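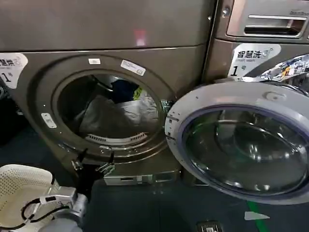 hidivside-list member wrote:

> Has anyone else given up on the shared laundry in the Plustau building? I was down there at 6 in the morning and still had to wait for a dryer. And is the new card system worth it, or should I just keep driving my stuff over to Siva?
>
> Also, does wool survive those machines? I've got a blanket I'm scared to put in.

Oh, I feel you on the waiting! I'm in 236, so I hear people heading down the hall with their baskets at all hours, and my best luck has been right after dinner, when everybody's cooking or putting kids to bed. Sunday-type crowds seem to show up any time it rains, too.

On the card: I got one in January and I like it fine. You load it at the little box by the mailboxes (it only takes bills, grr) and then you're not hunting for quarters. A dry is 3 dollars now. Siva is cheaper if you've got a mountain of stuff, but by the time I've paid for gas and bought a coffee next door I've saved zip, so I only go there for comforters.

Please don't put the blanket in! I shrank one my aunt knitted, a beautiful big thing, down to something a cat could wear. Cool water in the tub, a squirt of Phí wool soap, roll it up in a towel and press, then lay it flat over a rack for a day or two. Mine is 12 years old now (the replacement, not the cat one) and still soft.

One more thing while I'm at it, could whoever has the spare drying rack from the swap shelf let me know if they're done with it? No rush, I'd just like a turn before the weather gets damp again.

> Also is the sign-up sheet still a thing?

Nope, it came down ages ago. I kind of miss it!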